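Fondale open day, Femden hall: gallery

2023-08-26
Filed under: Visits and demonstrations

Fondale opened its hall in Femden to the public for one day this summer. The company builds and programs small robot cells for packing and sorting work, and most of the floor was set up so that visitors could stand near the tables and watch the arms at work. Admission was free. By closing time the counter at the door had reached 2844, which includes people who went out for lunch and came back in.

The doors opened at ten. The parking lot on the Fusitz side was full before eleven, and later visitors were sent to the field behind the bus stop. There was a line at the entrance for most of the morning because bags were checked and everyone was given a paper wristband. Inside it moved faster. Arrows on the floor led from the entrance past the workshop, through the long room with the tables, and out by the loading doors, where coffee and sandwiches were sold.

The workshop came first. Staff had left the benches as they are on a normal day, with the tools out and the drawers labeled. A gripper had been taken apart and laid on a cloth so the parts could be picked up. Children were allowed to open and close another one by hand, and many of them did it more than once. A man at the next bench was replacing a cable on an arm and answered questions while he worked. Most people asked him what an arm costs. He said it depends on the job and kept on with the cable.

The long room was the main part of the visit. There were five tables with a low rope in front of each. Packaged food, dishes and other small household goods were used for the handling work. A screen next to each table showed the view from the small camera at the wrist of the arm, so people at the back of the crowd could follow what the fingers were doing. Some visitors watched only the screens.

Light packets get a lot of attention from the programmers. A box has flat sides and keeps its shape, but a packet bends when it is pushed and the ends are often crimped or folded. The shiny surface can also confuse the camera when the lamps are directly overhead. The staff at the tables explained this several times an hour and did not seem to mind. Dishes bring a different problem: the fingers have to go in past the rim to reach what is on the plate, and there is not much room to spare.

Each table ran for 50 minutes and then stopped for ten so that the goods could be put back and the fingers checked. During the breaks, visitors could ask for a try with the hand controls. A turn lasted 2 minutes. The sign-up sheet for the afternoon was full by one o'clock, and a second sheet was started on the back of a floor plan.

There were two talks in the side room. The first was given by Aebischer, the firm that supplies the table frames and side panels, and dealt with how a work area is closed off and lit. It ran over and the second talk began late. The second was for people who want to train in the field. It covered the courses at Fusitz, the entry requirements and the dates. Applications closed in July for this year, but names are being taken for the next intake. The handout from that talk is available at the front desk in Femden on working days.

A few practical notes for those who asked afterward. The hall is not normally open to visitors, but school groups can write to the Fondale office and ask for a morning visit. Groups should have no more than twenty people. The floor is level throughout and the restrooms are next to the workshop. Two umbrellas and a child's gray sweater were left behind and are being kept at the front desk.

The next open day has not been set. It will be announced on this page and on the board outside the gate.

The gallery picture comes from the long room and shows the handling work up close. It may be reused by schools and local papers if Fondale is named. Larger copies can be requested from the office. 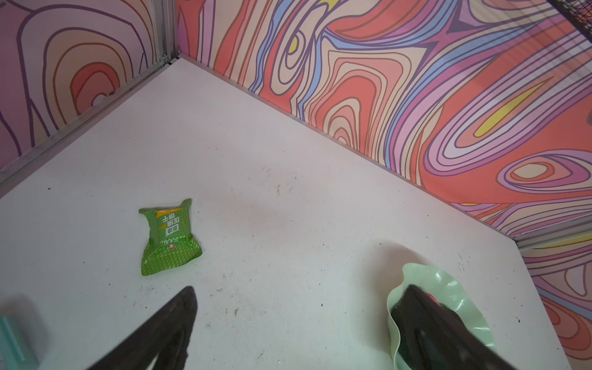

Remigiusz Sowa
Visits and Events, Fondale

Handling work with packaged food and a scalloped plate, seen from the wrist of the arm. One finger of the gripper reaches into the pale green plate, and a green snack packet lies farther back on the white tabletop, in front of the patterned walls.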